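Walk-through checklist, Trellitz building, second floor workshop and stairs. June 19, 2025. Previous visit was in March. Comments are mine and apply to what I could see or put a hand on.

**Exits and stairs**

- [x] Both exit doors open without a key
- [x] Exit signs lit
- [ ] Stairs clear top to bottom
 Four boxes of Citska paper towels on the landing. The March sheet has this item checked, with a note that the boxes were "being moved that day." Same landing, same brand. I'm leaving it open until I see bare floor.
- [x] Handrail tight on both sides

**Fire extinguishers**

- [x] Mounted, pin and seal in place
- [ ] Monthly tags initialed
 Every tag is filled in, all in the same pen, with the same slant. I find it hard to believe these were done on separate days. Start a fresh tag this month and keep it honest.
- [x] Gauge needles in the green

**Electrical**

- [x] Panel door closes and latches
- [ ] Breakers labeled
 Breaker 7 says "misc." Trace it and write down what it feeds.
- [ ] No extension cords in permanent use
 The orange cord behind the Elito space heater was described to me as temporary. It has paint on it that matches the baseboard.
- [x] Outlet covers in place

**Ladders and storage**

- [x] Stepladder feet and spreaders good
- [ ] Shelf load signs posted
 The sign on the back rack says 600 lb per shelf. I asked where the number came from and got a shrug. The rack has no maker's plate. Until there is paperwork, keep the heavy stuff on the bottom shelf and don't quote that figure to anyone.
- [ ] Solvent cabinet self-closes
 Left door sticks an inch short. A sticker on the front says "self-closing." The sticker is in better shape than the hinge.

**First aid and eyewash**

- [x] Kit stocked, nothing past date
- [ ] Eyewash flushed weekly
 The log shows 15 minutes every week without a miss. The water ran brown for the first few seconds when I pulled the handle. Draw your own conclusions about the log.
- [x] Path to eyewash clear
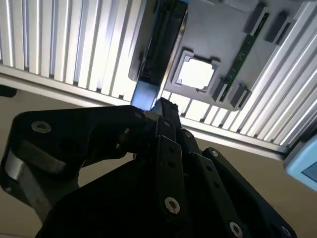
**Does a checked box from March carry over if nothing has changed since then?**
Each visit starts with a blank sheet, and an item gets checked only after somebody has looked at it again that day.

**Air and noise**

- [x] Supply vents open
- [ ] Filter change dated
 The Baek service slip, number 354, says "filters OK" and gives no date or size. "OK" could mean new, old or glanced at. Ask for a proper slip next time.
- [x] Ear protection at the door

**To be done before the next visit**

- [ ] Boxes off the landing
- [ ] New extinguisher tags
- [ ] Breaker 7 traced and labeled
- [ ] Heater plugged straight into the wall or taken out
- [ ] Cabinet hinge fixed, then tested with the door let go from halfway

Please don't send me an email saying an item is closed. Send the receipt or the work order, and I'll check it in person.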